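4. Table and wall: the plain pairing

4.1 Why we looked at it

Of all the parts of the room survey, the one we enjoyed most was the one we had almost left out of the plan. Our first visits to the workrooms at Birkport were meant to cover storage, seating and floor space. Walls and tabletops were on the sheet as a single line each, color only. Then the answers started to come in from the people who use the rooms, and a surprising share of the open comments were about those two lines! People wrote about glare, about losing a white form on a white table, about how calm a bare wall felt at the end of a long sorting shift. One comment ran to a page and a half and was entirely about tabletops. We read it twice.

So we went back and asked properly. The section that follows deals with the most common pairing in the survey, a light tabletop with a plain wall behind it, and with what people said about working there.

4.2 Rooms and responses

The survey drew 230 usable responses from the Birkport and Sovholm sites. Respondents were asked to think of one room they knew well and to answer for that room only. Rooms were then grouped by the tone of the wall (light, middle, dark) and by the tone of the main tabletop. We left texture out of the grouping. It matters, and several people told us so at length, but answers on texture varied so much within a single room that we could not use them as a label.

Comfort was rated from 1 to 7, once for the table and once for the wall. We kept the two ratings apart because people were happy to love one and dislike the other, sometimes in the same sentence. Lighting was measured at table height with the blinds down, and rooms below 500 lux were put in a group of their own, following the practice in our earlier Bravdale report. Table heights were noted as well, from ordinary seated desks up to the standing benches at 900 mm.

4.3 White tables

White was the tabletop people had the most to say about, and we were delighted by how practical the comments were. On the good side, small dark things are easy to find on it. Screws, pen caps, hair ties, crumbs and the backs of earrings were all named. People who sort mixed items by hand liked being able to take in the whole surface at a glance and know what was left. Several said they wiped a white table more often than a wood-toned one, simply from seeing more of what was on it, and felt good about doing so.

The complaints were narrower but strongly felt. Paper disappears. So do white lids, white cable ties and the clear plastic bags that small parts come in. In rooms with strong overhead light the surface itself was called tiring, and people moved their chairs to get away from a bright patch. A few had found a lovely fix on their own, which was to lay a sheet of colored card on the part of the table where paper was handled. We saw the same idea at both sites, with no sign that one had passed it on to the other.

4.4 Light gray walls

Gray has a poor name in writing on interiors, where it tends to stand for anything dull. Our respondents were kinder. In workrooms a light gray wall was described as quiet, restful and easy to forget, and that last one was meant as praise. The wall's job, as one respondent put it, is to stay behind the work.

The pairing also helps with edges. Where a white table is seen with a white wall beyond, the far edge can be hard to pick out, and people spoke of reaching for things and misjudging the distance. A small step down in tone on the wall gives the table a clear outline. We find this very appealing as a design point: the step can be slight, a pot of paint is cheap, and no furniture has to move.

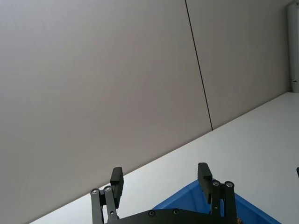 By the Baumgart Room Study Group, Birkport

Figure 3. White tabletop and plain light gray wall, the pairing discussed in Sections 4.3 and 4.4.

The two tones in Figure 3 are close, and they still read as two separate surfaces. That closeness is what makes the pairing so interesting to us. Respondents did not ask for strong contrast between table and wall, and those who had it often wished for less. Dark walls behind white tables drew comments about the table seeming to glow, especially in the evening.

4.5 Limits

All of the above rests on what people told us about rooms they already knew, and familiarity may soften a view. Paint names were no help either, as the same name was used for clearly different grays at the two sites. We would love to repeat the work with painted boards that can be swapped behind one table, keeping the light fixed. A first set of boards is being prepared at Sovholm, in four grays and one white, and the rating sheet from Section 4.2 will be used unchanged.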